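An Afternoon at the Flurkwood Open Day

I went to Flurkwood for the wood. I should say that first, because the people I went with had gone for the sandwiches, and by the end of the day it was hard to argue that they had made the worse choice.

Flurkwood makes things for children's classrooms: boards, trays, stacking pieces, sorting pieces, a small wheeled cart that I have wanted for years and do not have a child to justify. Once a year they open the doors, put paper arrows on the walls, and let people who like this sort of thing wander through. I have been on plenty of these tours. Most involve a man pointing at a closed door. Flurkwood opens the doors, which puts it ahead of the field before anyone has picked up a sander.

The parking lot was full by the time I got there, so I left the car behind the tire place and walked along the drainage ditch. The sign at the gate said VISITORS THIS WAY with an arrow pointing into a hedge. I followed a family who looked confident. They turned out to be looking for the tire place.

Chunhua Tan met us in the front hall and handed out badges. Mine said GUEST. The man next to me had one that said GUEST 2, and he carried himself differently for the rest of the afternoon. There were 29 of us on the early tour, and we were split up by which side of the radiator we happened to be standing on. I got the warm side and Efua Abugri, who runs the board shop and has a voice that carries over a planer without seeming to try.

We started in the lumber room, and I could have finished there too. It smells the way you hope a lumber room will smell. Efua pulled out two lengths of maple, rubbed a wet thumb across each, and asked which one we would buy. Everyone picked the paler one. She told us it was going to the scrap bin on account of a split at the far end, which she had been covering with her other hand. I felt this was a little unfair, but I have thought about it every time I've been in a lumberyard since, so I suppose I got my lesson.

She talked for a good while about why they glue their boards up out of strips. A wide plank moves with the weather. Glue several narrower ones edge to edge and you can at least have some say in how the thing behaves. She alternates the strips by eye, looking at the ends, flipping one, frowning, flipping it back. Somebody asked whether there was a rule. "There is," she said, "and then there's the piece you've got in your hand." The man with the GUEST 2 badge wrote that down.

From there we went through the glue-up area, where we were told not to touch the clamps, and where a boy of maybe six touched a clamp. It made a noise. We moved along.

The paint room came next, and I'm afraid it was the weak spot in the program. You see it through a window, and what you see through the window is mostly the backs of other visitors. Aiguo Duan gave the talk. He knows everything there is to know about getting an even color onto a small object with corners, and he told us all of it. I learned that Flurkwood used to buy its colors from a supplier called Grollex and stopped after a December in which every green came out looking like split pea soup. There was a tray of the soup-colored pieces on a shelf, kept as a warning. I asked if they were for sale and was told no in a way that made me think I wasn't the first.

Then sandwiches. They were set out in the old packing hall on two long tables, egg on one and ham on the other, and the crowd divided along the same lines. I'd give the egg a seven. Coffee came out of an urn with a Yin label on the lid and a handwritten note on the tap that said SLOWLY. I did not go slowly. The badge took most of it.

The second half of the tour was livelier, partly because we had eaten and partly because the groups had been allowed to mix, so nobody knew whose turn it was to go anywhere. Xiaoyan Fang had a bench of finished pieces to handle, and she was the best host of the day. She does shapes. That is her whole job, and she has opinions on shapes that I didn't know a person could hold. She can't stand an oval. She thinks the triangular prism is the most underrated piece in any set, being the only one a child will use as a roof, a ramp, a slice of cake and a weapon inside of 10 minutes. She handed one to the six-year-old, who proved her point before she had finished making it.

I asked why so many sets stick to the same handful of colors. She said they had tried others. They had done a season of grays and soft pinks at the request of a shop called Trumard, which wanted pieces that would look nice on a shelf. They looked very nice on the shelf and stayed there. Children want a red one and they want it to be red.

What I liked most, though, was seeing the boards with something on them. In the lumber room a board is a promise, and in the glue-up area it's a problem. Put a few small bright pieces on one and you see what all the fuss over grain is for. I stood over a maple one for longer than is polite. 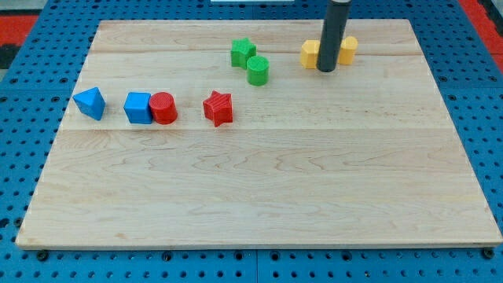

I am the sort of visitor who gets down to look along an edge, and I did, and my knee made a sound that drew a glance from Chenxi Shao, who was minding the door to the next room and had the look of someone trained in first aid and hoping not to use it. When I'd gotten up again we had a good talk about figure, meaning the curls and flames that turn up in some maple and not in the strip right beside it. Flurkwood doesn't pay extra for it and doesn't sort for it. It shows up when it shows up. There are people who would build a coffee table around a piece like that and charge you the price of a used car. At Flurkwood it gets glued in with its plainer relatives and somebody's toddler bangs a cup on it. Chenxi said that was the best use for it, and I nodded, while privately measuring my living room.

I also asked about finish. They use an oil, two coats, and they would not tell me which oil. I have asked this on three separate visits now, of three separate people, and have been given the same smile every time.

The gift shop is a table. It had boards in two sizes, bags of mixed shapes, pencils, and a stack of catalogs held down with a brick. I bought a bag of shapes, having told myself in the car that I would not buy a bag of shapes. The bag cost $10, cash only, and the young woman at the table had to borrow change from her own purse. No carts this year. I was told to try again next time, which is what I was told last time.

If you are thinking of going, wear shoes you don't mind getting dusty and take the early tour — the later one was still on the lumber room when I left, and the egg sandwiches were already gone. The arrows inside the building can be trusted. The one at the gate can't. Strollers will manage everywhere except the step down into the glue-up area, where there's a ramp made of an offcut, and it's a nice piece of ash if you remember to look. There is one restroom, past the lumber room on the left, with a door that swells in wet weather and has to be shouldered.

I walked back along the ditch in a light rain with my bag of shapes under my coat. The family from the gate was sitting in the window of the tire place, eating chips and watching their car go up on the lift. They waved. I have since tried the prism as a doorstop and it works on the bathroom but not the kitchen.

Posted Mar 5, 2019

Recent visits
A Morning Among the Buttons
The Broom Works, Revisited (They Fixed the Stairs)
Two Hours at a Pencil Fair
What I Bought at the Pottery Sale and Where It Broke
The Clock Repair Open House: Started Late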